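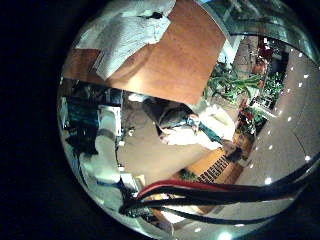
A home uses energy all day long, even when it is quiet. The Clirside Energy Office teaches children how heat moves in and out of a building. Glass lets heat pass through more easily than a thick wall does. A room may have a pale glass panel or window near its green leafy plants, and on a cold night heat escapes through glass like that.

Insulation slows heat down. It is a soft, thick material placed inside walls and under the roof. In September, 14 homes on Steyn Street had new insulation put in. Ask an adult to show you where the insulation is in your home.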